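Ikside user day, 2025-06-11
Speaker notes — "Keeping a hand-held gripper honest"
Slot is 17 minutes. Do not do the long version of the cable story.

SLIDE 1. Title
Say hello. Say the name of the firm once (Premden), then leave it alone. They've had the brochure.

SLIDE 2. What we look after
One hand-held gripper station, built on the Oksanen mount. It lives on a table. Most of the upkeep is cables and whatever people have put down on top of the cables.
Ask who here has a written start-up check. Wait. Ask who follows it. Wait less.

SLIDE 3. The log
1424 entries since February. Read one aloud, the one that says "fixed it" with no further detail. Pause for sympathy.
Of the 2 faults that keep coming back, one is strain on the connector and the other is a smeared lens. Neither needs an engineer. Both got one.

SLIDE 4. The table during work
Leave these up while I talk. Cloth handling, evening session.

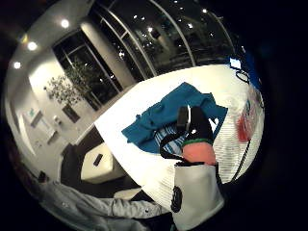
Teal cloth on the white tabletop in both, and the small screen glowing away. 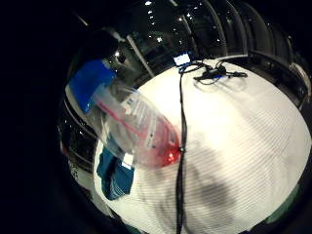
SLIDE 5. Cable routine
The order we settled on, after a fair bit of arguing:
Power off at the wall. Unplug at the connector body, never by the lead. (Mime this. Last year's mime went over well.)
Run the whole lead through your fingers, feeling for flat spots. If you find one, tag it and bin it. Do not put it back in the drawer with the good ones. Our drawer had its own ecosystem.
Leave slack at the wrist end. Enough that a full turn of the tool doesn't tug the plug. Then tie down the rest well away from the work area.

SLIDE 6. Lens and jaws
Lens gets a blower first, then a clean microfibre cloth. Your shirt is not a microfibre cloth, whatever colour it is.
Jaw pads: check for glaze. If they look polished they're done. We swap the pair together, even when one looks fine, and note the cycle count. The last pair came off at 2734 closures, and I'd have pulled them sooner if I'd been paying attention.
Recalibrate after every pad change. Skip it and the recorded opening drifts, and you'll spend an afternoon blaming the software — which is enjoyable but wrong.

SLIDE 7. Spares
Two leads, one connector block, a set of pads, all in one labelled tub. The Telinham site keeps theirs in a locked cupboard and has yet to agree on who holds the key.

SLIDE 8. Questions
If someone asks about wireless: we tried it, happy to talk over coffee.
If no one asks anything, go back to the log and read "fixed it" again.
Check sheet is on the table by the door. Take one, I printed far too many.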